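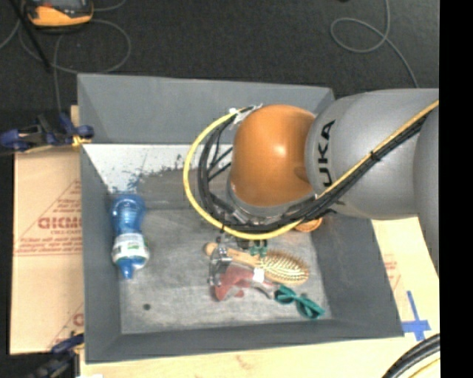

The long staff at Vadunwood

The Vadunwood school teaches one staff form, and teaches it late. Students spend two years on footwork and empty-hand drills before Sorcha Ritchie lets them pick up a pole. The form has 126 movements in the written list, although the older students count it differently, treating each paired block and thrust as a single action.

Ritchie learned it from Jeanie Rutherford, who taught in Wenau until her knees gave out. Rutherford's version opens with the left hand leading. The branch at Perrin opens with the right and leaves out the low sweep in the fourth section. Both branches claim the older sequence, and neither has a manuscript to settle the matter. Rutherford's notebooks record corrections to grip and stance, with few remarks on where the form came from.

Training is plain. A Saturday class starts with 300 single thrusts, split between sides, then moves to partner work at half speed. The rear hand drives the pole and the front hand guides it – a loose front grip is the fault Ritchie corrects most often. Beginners work in groups of 6, spaced well apart, and the full form is run only in the last part of the session.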